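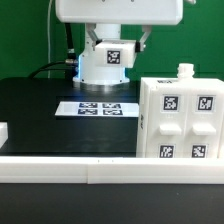 A personal boundary is a limit that a person sets about their own body, belongings, time or feelings. Every person has boundaries, including babies, grandparents, teachers and you. A robot arm with a pair of white gripper fingers has no feelings about what it holds or what comes near it. People do have feelings about these things, and those feelings can differ a great deal from one person to the next. One child may enjoy a hug at the school gate while another would much prefer a wave.

The Hodham Centre for Children and Families has prepared this page for readers aged eight to 11. It may be read alone or with an adult.

## Where do boundaries come from?

A boundary often begins as a feeling. You might notice that your shoulders go tight when somebody stands very close to you, or that your stomach feels odd when a game becomes too rough. You might feel cross when a person reads over your shoulder. Feelings of this kind are a form of information. They tell you that something may need to change.

Some boundaries stay the same for years. Others change in an afternoon. You may like being tickled by your cousin before lunch and dislike it after. You are allowed to change your mind, and so is your cousin.

Families and cultures also have their own customs. In some homes, everyone kisses hello. In others, people shake hands, bow or nod. A custom can be important to a family, and a child can still ask for a different way to show respect or affection.

## Kinds of boundaries

**Body boundaries** are about touch and closeness. They include hugging, holding hands, wrestling, hair braiding and sitting on laps.

**Belongings boundaries** are about your things. A friend may be welcome to use your coloured pencils but asked to leave your diary alone.

**Time boundaries** are about when you are ready to play, talk or be with others. Wanting an hour to yourself after school does not mean that you dislike your friends.

**Private boundaries** are about what you choose to share. If a friend tells you who they have a crush on, that news belongs to the friend. Photographs count as well. Ask before you take a picture of someone, and ask again before you send it to anyone.

## How to ask

Asking is a short job. You could say:

- "Would you like a hug?"
- "May I sit here?"
- "Can I borrow this until recess?"
- "Do you want to keep playing, or stop?"

After asking, wait for the answer. A yes usually sounds like a yes. If the other person goes quiet, looks away, shrugs or says "I guess so", treat the answer as a no for now. You can offer something else, such as a high five, or you can simply carry on with your day.

A yes to one thing is a yes to that thing only. A friend who agrees to a piggyback ride has not agreed to be carried down a hill.

## How to say no

You may say no politely, firmly or loudly, depending on what is happening. Some children find it useful to practise a few sentences at home:

- "No, thank you."
- "I don't like that. Please stop."
- "I'd like to play by myself for a while."
- "Please ask me first."

You do not have to give a reason. You may also move away, hold up your hand or shake your head if words are hard to find. Children who use sign language or a communication board can agree with the people around them on a clear sign for "stop".

There are times when an adult has to do something that a child would not choose. A doctor may need to look at a sore ear, and a parent may need to take a small child's hand beside a busy road. The adult should still explain what is happening. You can ask questions, and you can ask for someone you trust to stay with you.

## When someone says no to you

Hearing no can sting. You may feel embarrassed, sad or angry, and these feelings are allowed. Your job is to stop and to leave the other person's answer alone. Please do not beg, sulk at them, or ask their friends to persuade them.

A helpful reply is "Okay, thanks for telling me." A person who says no to a hug may like you very much.

Everyone makes mistakes with boundaries. If you have crossed one, say sorry for the thing you did, and ask whether there is anything that would help. Then give the other person time. They might not be ready to play again straight away.

## When someone does not listen

If you have said no and the other person carries on, tell an adult you trust. Tell an adult, too, if you were not able to say no at the time. It is never your fault when another person ignores your boundary — even if you were frightened, even if you said yes at first, and even if you waited a long time before telling.

Some secrets are pleasant, such as a birthday present hidden in a cupboard. A secret about touching, or one that makes you feel worried or unsafe, should always be told. If the first adult does not listen, tell another, and keep telling until somebody helps. In an emergency, call your local emergency number.

## Something to try

Draw an outline of yourself on a sheet of paper. Around the outside, write the kinds of greeting you like. Use one colour for family, one for friends and one for people you have only just met. You may find that the colours do not match, and there is no correct pattern. Keep the drawing private or show it to someone, as you wish.

## Visiting us

Children's discussion groups meet at our Hodham, Mastari and Jurnport centres during the school term. Each group has places for up to 21 children, and a parent or guardian must fill in the enrolment form. The Gilbert Reading Room in Hodham has a shelf of picture books and chapter books on friendship and feelings, which may be borrowed free of charge.

Page last reviewed: July 13, 2021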